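Comparing Two Parallel-Jaw Fingers on Curved Objects in Simulation
Jocelyn Friesen, Robotics Project II, final report

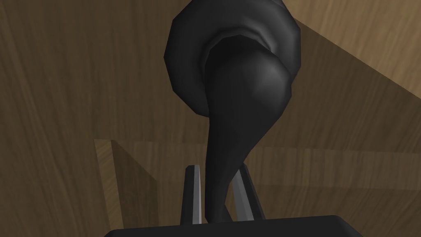
Figure 1. Wrist camera render, horn object at the gripper with its narrow end between the fingers.

1. Background

The Skistberg simulator is used in our lab to test grasps before they are run on the arm. Most of the earlier student work used boxes and cylinders. These have flat or evenly curved sides, and both finger designs in the lab hold them well. The question for this project was whether the two designs still perform alike on objects with a taper, a bend, or most of their mass at one end.

The two designs are referred to by their lab names. The Rasine finger is a narrow upright blade with a flat inner face. The MacDonald finger is wider and has a shallow V-groove down the middle. Both mount on the same gripper base and use the same closing speed.

2. Setup

Five objects were used: a horn, a ladle, a bottle, a bent pipe, and a plain cylinder as a control. The horn mesh was reduced to 932 faces to keep contact checks fast. The reduction leaves visible facets on the rim, but the stem, where contact was expected, was left at a finer resolution.

Each object and finger pair was run for 500 trials. Start poses were drawn at random within a fixed area, and the same list of poses was used for both fingers. A trial was counted as a success if the object was lifted 20 cm and stayed in the grasp for 5 seconds. Friction was set to one value for all objects. Wrist camera renders were saved at finger closure and at the end of the lift.

3. Results

On the cylinder and the bottle there was no useful difference between the fingers. On the bent pipe the MacDonald finger did better, mainly when the pipe lay across the groove at a small angle.

The horn gave the largest gap. With the Rasine finger, the most common failure was rotation about the line between the two contact points. The stem is slender at the lower end and the weight sits well above it in the flared part, so a small offset at closure produces a large moment during the lift. The MacDonald finger also let the horn rotate, but later in the lift, and nearly 20 percent of its failed trials came within the last second of the hold.

The ladle results are not reported in full. The collision mesh had a gap at the joint between the bowl and handle, found after the runs were finished. There was no time to repeat them.

4. Camera observations

The wrist view was less helpful for the horn than for the other objects. The wide opening takes up much of the upper part of the image and hides what is behind it. The contact area is low in the image, near the gripper base, and the stem partly overlaps the right finger. Whether the finger pads touch the stem cannot be judged reliably from this view, so contact forces from the simulator log were used instead.

A second fixed camera was tried from the side at the suggestion of the Trelitwood group. It showed the rotation clearly but doubled the rendering time, and it was used for the horn only.

5. Limits and further work

All results are from simulation. A single friction value is a weak assumption for the horn, where grip depends on a small contact area. The next step is to repeat the horn trials at three friction levels and to move the grasp point up toward the thicker part of the neck. The ladle mesh should be repaired before anyone uses it again. The corrected version will be saved in the project folder under the same object name, with the old file moved to the archive.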